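The Jar That Slipped: Lessons From a Gripper Fault at Grususau

A run of dropped containers sent one handling laboratory back to its finger pads, its force settings and its written procedures.
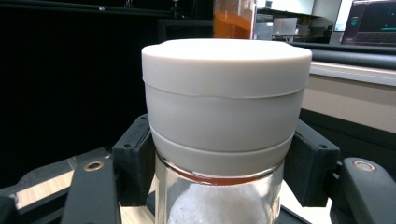 A fault that looked like success

For most of the winter, the kitchen handling program at the Grususau laboratory had every reason to be satisfied with its records. The program teaches machines to pick up, carry and set down ordinary household containers, and its operators collect the demonstrations with hand-held gripper tools. A lidded glass jar of white granules, held between two black finger pads at the lower part of the lid and the neck, is typical of the work. So are mugs, bottles and cartons.

In December, a glass jar left the fingers of the robot arm at shoulder height and broke on the floor of the test cell. No person was hurt. The event was logged as a single drop and put down to a smudge on the glass. The cell was swept, a new jar was brought in, and testing went on the same afternoon.

Five more drops followed before the laboratory stopped work, making 6 in all. Every one involved a container whose lid was wider than its body. Straight-sided jars passed through the same cell without incident.

What the controller believed

The arm at Grususau runs on a controller supplied by Pivness, with finger pads made by Wovness. The controller judges a grasp by two signals: the distance between the fingers and the load on the finger motor. When the distance stops changing and the load rises past a set level, the grasp is declared complete and the lift begins.

The review found that a wide lid could satisfy both conditions too early. Where the pads closed across the tapered part of a lid, the upper edge of each pad met the lid before the lower edge met the glass. The fingers stopped and the load rose. The controller recorded a firm hold, although most of the pad face was touching nothing. Once the arm began to move sideways, the jar could tilt within the grasp and work its way down.

The fault was made worse by a setting changed in the fall. After a number of thin cups had been crushed, staff lowered the load level for all containers and did not restore it for glass. The change was entered in the shift notebook but was never copied to the cell's configuration sheet. Operators who joined later had no means of knowing that it had been made.

The repeat trials

To confirm the cause, the laboratory ran 600 lifts over three weeks in an enclosed cell with a padded floor. Jars were replaced by plastic copies of the same shape and weight. The first 100 lifts used the settings in force at the time of the drops, and the slip was reproduced on the second day. A further 100 used the old load level with the same pads. Slips became rare but did not stop, which persuaded the review team that the setting alone was not to blame.

The remaining lifts compared pad shapes and grasp heights. The best results came from a softer pad that could bend to follow a taper, combined with a rule that the fingers close either fully on the lid or fully on the body. Grasps across the join between the two are now refused unless the operator approves them by name in the log.

The demonstrations themselves also had to be examined. A person holding a gripper tool feels a jar begin to turn and tightens the fingers without thinking about it. That correction is present in the recorded finger positions, but the reason for it is absent. A machine trained on such recordings learns where people hold a jar and very little of how they keep hold of it. The laboratory has kept its earlier recordings and has marked those in which the pads meet both lid and glass.

Safety measures now in place

Grususau resumed work with glass under a revised procedure. Lifts above counter height require a closed cell door. Eye protection is worn by anyone standing within reach of the arm, including visitors. Any dropped container, broken or intact, halts the cell until a second operator has reviewed the log. Changes to force settings are made on the configuration sheet first and take effect only after both shifts have signed it.

The Grimshaw site, which uses the same controller and pads, has adopted the door rule and the sheet. It has not yet fitted the softer pads, citing concern over how quickly they wear against metal lids. Wear tests are under way there, and the two laboratories have agreed to share their drop logs until the tests are finished.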